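The Rule Book in the Drawer

Every workplace with a robot arm in it has two sets of rules. The first is laminated, hangs by the door and was written by someone who has since moved to another department. The second is what people do. I spent part of July at Harkodton, where the picking trials are run, trying to find out how far apart the two sets were. The answer depended a good deal on who was making the tea.

Harkodton is a low brick building behind a tyre depot. The firm that rents it, Drivex, tests grasping: can an arm reach into a bin of mixed objects and come out holding the one it was asked for? It sounds like the sort of job you might give a toddler. Toddlers, however, are not required to keep a log.

The house code was drawn up after a bad winter in which, as far as anyone can tell, the arm worked perfectly and the records didn't. Trials had been run with the bin moved a thumb's width between morning and afternoon. Objects had been swapped because the old ones were boring. Somebody had tidied. The results looked splendid and were worth nothing, and a customer called Rastogi, who had been promised figures, was given an apology and a very good lunch.

So there is now a code, and it is 70 pages long. The first chapter concerns the floor and who may stand on it. The second concerns clamps. I can report that the chapter on clamps is the better written of the two, and contains what I believe to be the only joke in the document, a footnote on gaffer tape that reads simply "No."

The bin is to be clamped at its corners and left alone. The objects are to differ in shape, stiffness and colour, and are to be dropped in without arranging. This last point gave the drafters more trouble than all the rest, because people cannot help arranging. Give a grown adult an orange cup, a hairbrush and a green dinosaur and ask for a mess, and you will get a still life. The code's solution is to tip the lot out of a tub from a fixed height and walk away, hands in pockets if necessary.
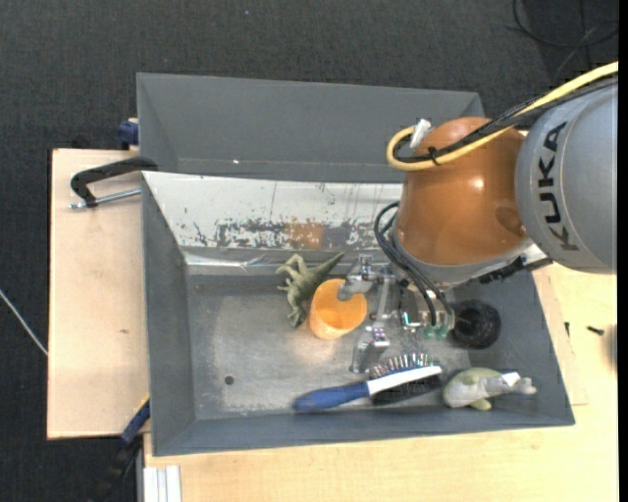

Normunds Zariņš thinks the tub is a fuss about nothing. What matters, he told me, is whether you write down the failures, and in his view you could set the objects out in alphabetical order so long as you admitted to it afterwards. He would cut the code to 2 pages and spend the savings on a decent pen.

He has a point, though it is one the code gets to by itself, eventually, in chapter nine. A failed grasp must be entered before the next one is tried. So must a grasp that worked by accident, where the arm went for one thing and came up with its neighbour. These are the entries people hate making. An honest fluke looks terrible on a chart, and there is a strong temptation to decide, a moment after the event, that the neighbour was what you wanted all along. I have used the same method in restaurants.

The safety rules are older, duller and much better obeyed. Stop the arm before you reach in. Stop it properly, at the switch, and keep the key on you while your hand is where the gripper might like to be. Check the cables for rubbing at the start of each shift, and check that a tie which held yesterday is still holding. Drivex has a form for this, printed on yellow paper so that it can't be mistaken for anything interesting.

Where the code comes unstuck is the matter of wear. A bin gets scratched. Soft toys go limp and cups lose their shine, and the arm's eyesight, such as it is, may care about these things more than we do. One school of thought holds that you replace everything on a schedule. The other says a worn bin is closer to what the arm will meet in a real warehouse, where nothing has been replaced since the roof was. The code gives both arguments a full page each and then asks the reader to use judgement, a phrase that in my experience means the meeting had run past lunch.

Plavix, the sorting software used in the trials, has its own guide, and the guide disagrees with the code on the order in which you switch things on. Staff follow the guide in the mornings and the code when there are visitors. A revised edition, dated December 7, 2024, was meant to settle the question. It has a new cover.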